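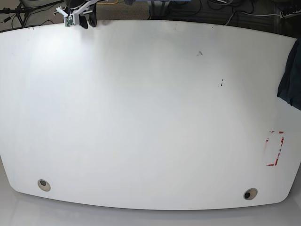
Setting House Rules for a Cloth-Handling Cell

Our first rule sheet at Vostby ran to 43 items. The arm followed all of them. The people didn't, so we cut it down to what fits on one page, taped at eye level.

1. Give the tape an expiration date

Write on the tape what it marks and when it comes off. A zone with half its border peeled away is a rumor. Renew it or scrape it off, and scrape all of it.

2. Keep cables off the walking route

Cover them or move them. Everyone steps over a cable perfectly well until they're carrying coffee.

3. Stage one garment at a time

Spares go on a shelf outside the arm's reach. The table edge counts as reach. Ask the Goslow team about their sweater.

4. Check the grip before you lift

Close slowly and at low force. Look for a pad tucked behind a hem: one finger under a fold can pass for a grasp if you're in a hurry. If there's cloth on one pad and air at the other, stop, open, back off and try again. Do it from the console. Reaching in to "just straighten it" is how rule 5 got written.

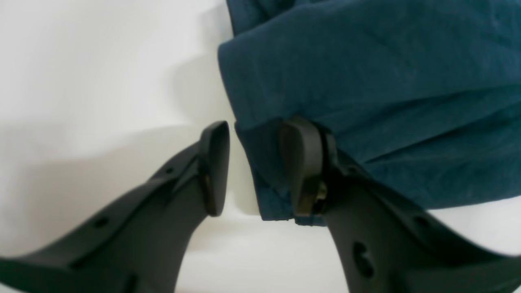
5. Hands out while the arm is enabled

Disable first, then reach. Say "disabled" out loud and wait for an answer. It feels silly for a week.

6. Log the bad ones too

We had 1,144 attempts on file and 950 with an outcome filled in. Guess which kind were missing.

We use cookies to remember your preferences. Accept | Manage settings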